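Multstead Bedding Set, README

Summary
2462 episodes of bedding handling recorded with two hand-held grippers, Monum and Harkberg. The set was made to compare jaw types on soft goods under the same tasks and the same camera position. Maintained by Nikola Kaczorowski and Gaëtan Royer.

Contents
episodes/ one folder per episode, video plus jaw opening and pose
splits/ train and test lists, split by home
calib/ lens and jaw calibration, one file per gripper
notes/ operator comments, free text, unedited

Splits
The train list has 2000 episodes. The rest are test. No home appears in both.

Tasks
pinch_fold, drag_corner, stack_blanket. Each episode has one task label, set by the operator before recording starts.

Known problems
Jaw opening drifts on long Harkberg sessions. Run calib/fix_drift.py before training on width.
Pose is missing in 40 episodes. They are listed in splits/no_pose.txt and should be left out of any trajectory comparison.
Time stamps from the February sessions are in local time. All others are UTC.
The Pruvost controller logs use a different joint order and are not included in version 3.

Image quality and filtering
Motion blur is the main source of rejected frames in our gripper comparison. The sharpness filter runs on the whole picture by default, which lets through frames where the background is usable and the contact area is not. In the frame at the end of this file, the pink flowers near the jaws are smeared along curved arcs, and the plaid lines of the blue blanket behind are only slightly smeared. For grasp point labels, set crop=jaws so the score is computed between the fingers only. Scores from the two modes can't be compared. 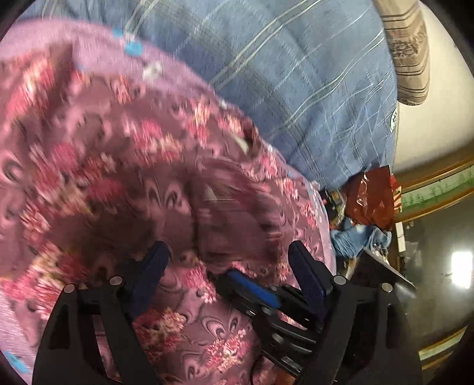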